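Course Handout: Introduction to Electronic Keyboards
Unit 3: Touch Response and Key Velocity
Instructor: Elsie Kettle

Reading before class: Marsden, Keyboard Basics, the chapter on key action.

Key velocity is the speed at which a key travels from rest to the bottom of its stroke. The instrument measures the time between two contacts beneath the key and converts that time to a value from 1 to 127. A short interval gives a high value and a louder note. 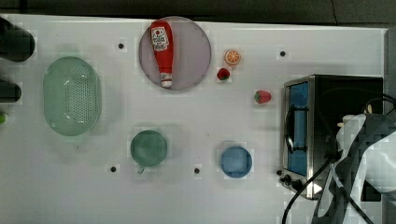 The value alone does not determine loudness. Each instrument applies a touch curve, usually offered in soft, medium and hard settings. On the Grustent keyboards in the practice room, the curve is found in the second page of the Function menu and returns to medium when the power is turned off.

Students with a light touch generally begin with the soft curve. Those trained on an acoustic piano may prefer hard.
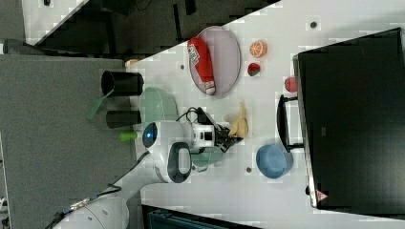 Polyphony and the Sustain Pedal

Polyphony is the number of notes an instrument can sound at once. With the pedal held, released notes continue to use voices until they decay. When the limit is reached, the oldest note is normally dropped. Layered sounds use two or more voices per key.
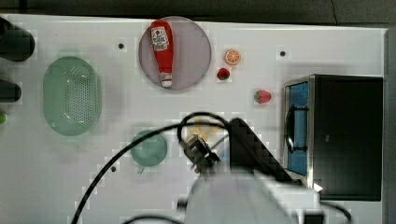 Layering assigns two sounds to the same keys, while a split assigns them to separate ranges. Exercises in this unit use a split at middle C, with bass on the left. For the rhythm exercise, students speak one word per beat group and play as they speak. The words may be taken from the picture: "strawberry" for a group of three, "ketchup" for a group of two. Mr. Cheetham's section will use the same words at a slower tempo.

Assignment: Play the C major scale at each touch setting and write a short paragraph comparing the results. Submit it to the Overgaard Hall office before the next class.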